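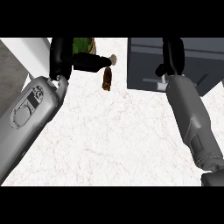

Sim view, two-arm setup, left gripper at the black bottle, right one in front of the cabinet handle.

October, 9.40 pm, shed bench

Ran the Mustow scene again with both arms loaded. Left arm gets the bottle jobs, right arm gets the cabinet. Same split we want on the real bench once Hélder has the second base plate drilled.

Set the batch to 100 episodes and went to make tea. Log shows 274 steps for the shortest and 378 for the longest. The long ones are nearly all the right arm dithering at the handle. It closes early, backs off, tries again. Dropped the closing speed a notch in the config and saved it as Sriwong 4. Old file is still there if anyone wants it.

Friction on the black bottle was left at the default. I've put it up a bit. Still don't trust the contact numbers on anything with a narrow neck, so treat tonight's grip results as rough.

Chutima asked whether the small brown bottle should stay where it is, out on open floor between the arms. I'd leave it for now. Later we can shift it closer to the cabinet and see if the right arm clips it on the way in.

The marble floor texture is slowing the renderer on my old laptop. Try plain grey next time and compare.

To do:
Hélder: base plate holes, check against the Mistura drawing, metric bolts only
Chutima: second camera angle, higher up, the black bands waste a lot of the picture
Me: rerun with Sriwong 4, same seed, and colour the log by arm so it's easier to read
Also need more cable ties and a new fuse for the bench supply

Shut down 11.15 pm. Batch files are on the shared drive under Ater.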